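Workshop notebook, Jurham bench
19 June 2019

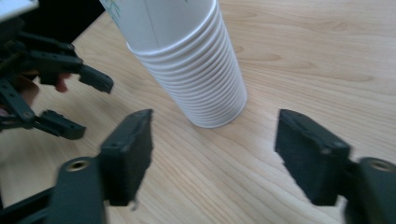 Notebook 14, p. 22

Paper cups today, and I have to say I like these a lot more than I thought I would! A tall stack of plain white ones on the light wooden table, faint green print on the side of the cup at the top. It leans a bit and I left it that way.

What I keep coming back to is the rolled edges. Nested up like this they make a ridge all the way down, close and regular, and you can feel every one with a thumbnail (try it, very satisfying). Each rim is where one cup ends and the next begins, so if we want singles that's the only place worth looking.

Opened a new sleeve of 100 from the Ellery order. They smell of cardboard and come apart nicely if you give a little twist first. Straight pull is hopeless, you get two or three at once. Braulio Palacios says the old Gerico cups never did this, but those had a waxy coat and slid all over the place, so I'm happy with the trade.

Tried 12 twists by hand before lunch. First few were clumsy, then I got the knack: hold low, turn the top one, lift. Good clean singles after that, and no crushed rims!

To do:
Ask Kistis whether they sell the same cup without the print.
Store sleeves upright, away from the sink. Damp rims go soft and then they stick.
Try squeezing one near the base and one just under the rim, my bet is the rim end holds its shape much better.
Braulio wants the leftovers for seedlings. Fine by me, but he takes them after Friday.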